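Frequently Asked Questions: Listening to and Ordering the Music of "Arkon"

We receive many letters about the soundtrack of the strategy game Arkon, and we try to answer the most common questions on this page. If your question is not here, please use the contact form. We read all messages, but the answer can take a few days.

What is on the album?

The album contains 33 tracks. Most of them are the music of the map and the battles, in the order in which a player hears them during the main campaign. The last four tracks are piano versions which were recorded for the album and are not in the game.

Why is the theme of the city Stallau missing from track 1?

In the game, the Stallau theme plays already in the main menu. On the album we have placed it later, as track 16, where the army arrives at the city. The menu version is shorter and has no choir. Many listeners know it best, so we have added it as a hidden part at the end of the final track, after a short silence.

Is the music played by a real orchestra?

Partly. The strings and the low brass were recorded with 20 musicians in a former cinema. The woodwinds were recorded later, one by one, in a smaller room. The percussion is a mix of live drums and samples. The choir in the siege music is live, but it was recorded in several layers, and for this reason it sounds larger than it was.

Which language does the choir sing in?

It is not a real language. The syllables were chosen for their sound, with many open vowels in the slow pieces and hard consonants in the siege music. We do not publish the text, because the singers changed it often during the recording and we have no final version on paper.

What is the difference between the Milo theme and the Ferreira theme?

Both begin with the same four notes. Milo's theme goes up after them and stays in a major key, and it is usually given to the clarinet or the solo violin. The Ferreira theme goes down, and it is played by cellos and trombones. In the second half of the campaign the two melodies are often heard at the same time. The clearest place is the music of the river crossing, where the violin continues alone after the brass has stopped.

Can I buy the album on vinyl?

Yes, there is a double vinyl edition. It does not contain the piano versions, as there was no space for them. The record is available in our shop together with the CD, the score book and the long-sleeved shirts.

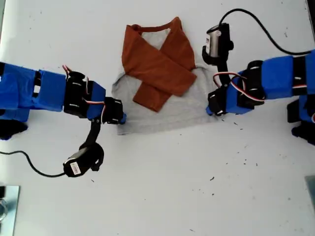
Long-sleeved shirt, gray and rust-orange

How long does the delivery take?

Orders inside the country normally arrive within a week. For other countries please allow up to 16 working days. Records are sent in a stiff carton, and clothes in a separate soft package, so it is possible that one order comes in two parts.

Can I change the size of a shirt after I have ordered it?

You can change it as long as the order has not left the warehouse. Please write to us with the order number and the new size. After this moment you must send the shirt back, unwashed, and we will exchange it when we receive it.

Do I need the game to use the download code?

No. The code in the CD and vinyl editions gives you the music files only. You can choose between a compressed format and a lossless format, and you can download both of them with the same code.

May I use the music in my own videos?

For videos of the game itself you may use the music freely, also when the video earns money. Please name the soundtrack in the description. For all other videos, and for podcasts and stage performances, you need a written permission. School orchestras can ask for the parts of the Stallau theme without a fee.

Why does the battle music sound different in the game than on the album?

In the game, the battle music is built from short sections, and the program chooses the next section depending on how the fight is going. If your army is losing, the drums become quieter and the high strings take their place. For the album we had to select one possible way through each piece. Some players have told us that their favorite section is missing, and we understand this. A second volume with other versions is planned for October, first as a download.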